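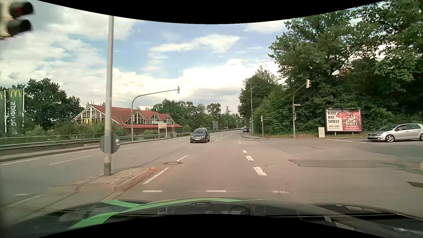 Randwood junction, new light timings??

brenia_lad
Anyone else stuck at Randwood this week? 14 minutes from the garage to the roundabout. Used to be 4. Somethings changed with the lights, surely

mopsy30
It's the roadworks at Bistanard pushing everyone our way. Lights are same as ever imo

brenia_lad
Nope. Roadworks finished in November

kettle_on
Disagree with both, it's the school run. Try it at 10am, sail through

mopsy30
ok fair, didnt know they'd finished. Still think lights are the same

tinpot2
Rang the council. On hold 30 mins then cut off. Will try agian tomorrow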